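Workshop notebook, January, morning

Natural dyeing, second try with the onion skins. I continue from the last page, where the wool came out too pale and I was not satisfied with it.

I weighed 30 g of dry skins from the bag of Bartoš and put them to soak overnight in the enamel pot. In the morning the water was already dark orange. I heated it slowly for two hours and kept it under boiling. The strainer from Stivitz is too coarse, small pieces go through and stick in the wool. Please use the cotton bag next time.

Alum: 17 g this time, dissolved in hot water first. Last time I put it in dry, and I think the spots came from this.

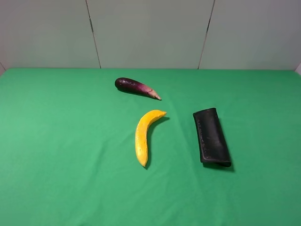
Skein A stayed in the bath 20 minutes, skein B until the pot was cold. A is a clear yellow, a little toward straw. B is more brown than I wished, but the color is even from one end to the other. I rinsed both 2 times with water of the same temperature, so the wool does not felt. The Fullura yarn takes the color better than the Skitier yarn, I suppose it is washed better at the mill. I did not test this.

To do:
- iron bath with one half of skein B
- a strip in the south window, the other half of the strip under cardboard
- ask if the purple cabbage recipe is worth the trouble, I have read that it fades very quickly
- new labels, the pencil ones cannot be read after steam

The used skins are in the bucket with the lid. Do not throw them out, I want to try a third bath for paper.

3 comments
Share 2

Recent entries
Walnut hulls, first bath
Cleaning the enamel pot
Why my madder went brown
Alum and where we keep it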